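How I Keep Track of Sources When I Read About Spy Agencies

I've been reading books on intelligence history for years, and for most of that time my notes were a mess. Sticky flags, half a quote on a receipt, a page number with no book attached to it. Last October I finally sorted it out, and a few people in our reading group at Handilness have asked me to write it down. So, my method!

What you need

A box of index cards (mine came with 158 in it, don't ask me why), one pen you like, and a spreadsheet if you want to search later.

Step 1: Do the full citation first

Before I read a word of chapter one I copy out the author, title, city, publisher, year and ISBN. I do it from the copyright page, never the cover. Covers leave off subtitles, and spy books love a subtitle. If you have a reprint, write down both years. I once spent a whole evening hunting for a quote that only existed in the second edition.

I do most of this upstairs after supper, with the cards wherever there's room.
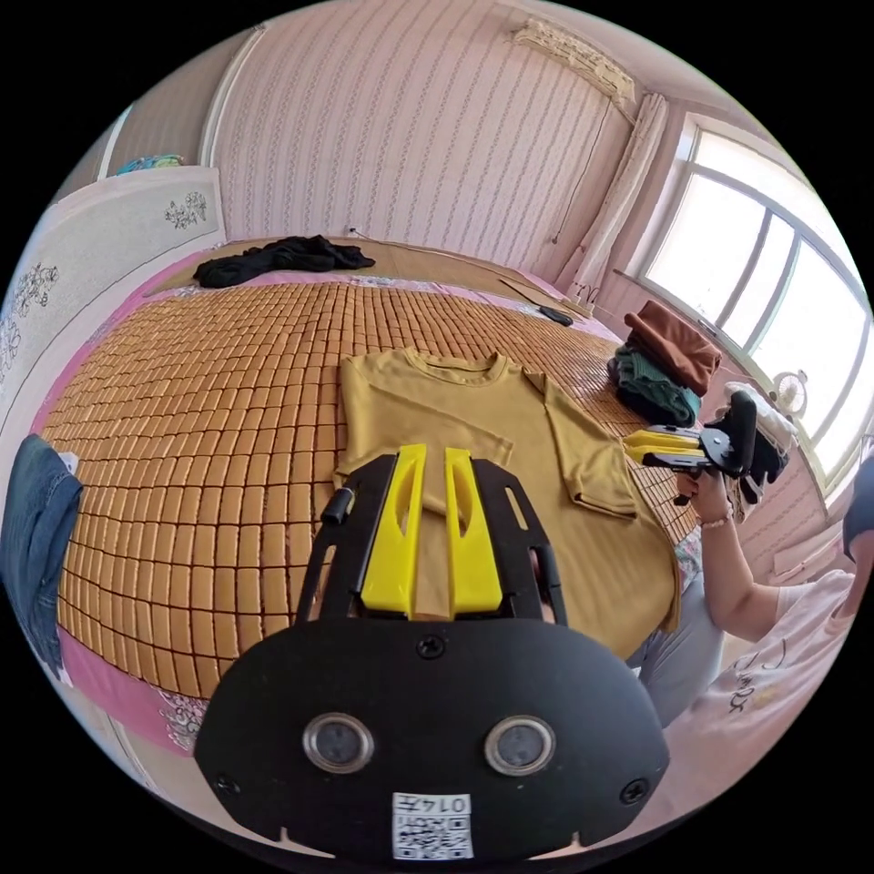

Yellow T-shirt on the bed, sleeve folded over.

Step 2: One claim, one card

Put a single claim on each card, in your own words, with the page number in the top right corner. If the author gives a source, copy the endnote too. If there isn't one, I write NS for "no source." You'd be amazed how many NS cards pile up in a book by a retired officer – my copy of Nektarios Psarras on the Brirunberg station gave me 26 of them, and I still enjoyed it a lot.

Step 3: Grade the source

I use three letters. D is a document you could go and look at. W is a named witness who was there. H is hearsay, and that covers every "senior official" who won't give a name. Be strict with memoirs. The writer is a W for what happened in the room and an H for everything else.
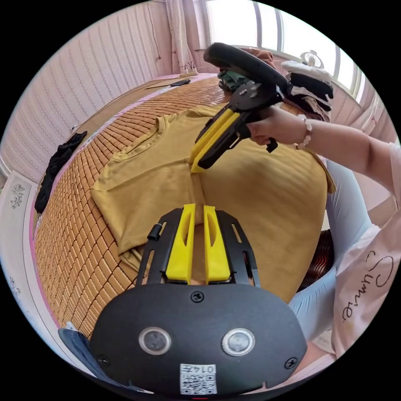 Step 4 is the sorting, and you want a big flat surface for it. Lay the cards out by date of the event, leaving gaps where your books go quiet. A bed works fine, and if there's a T-shirt spread out on it like the mustard-yellow one, move that over first or the cards slide around on the fabric. Once they're down, look for places where two books tell the same story. Check the endnotes. Very often the second author just borrowed it from the first, so you have one source and not two. I clip those cards together and count them once.

Step 5: Type it up

I now have roughly 2,000 rows in a spreadsheet I call Prerano, with columns for author, page, claim, grade and date. Type up 20 cards at a sitting and then stop – after that I start swapping digits in the page numbers. Keep the paper cards as well. When I got the Mensah affair wrong by a year, it was the card that set me straight.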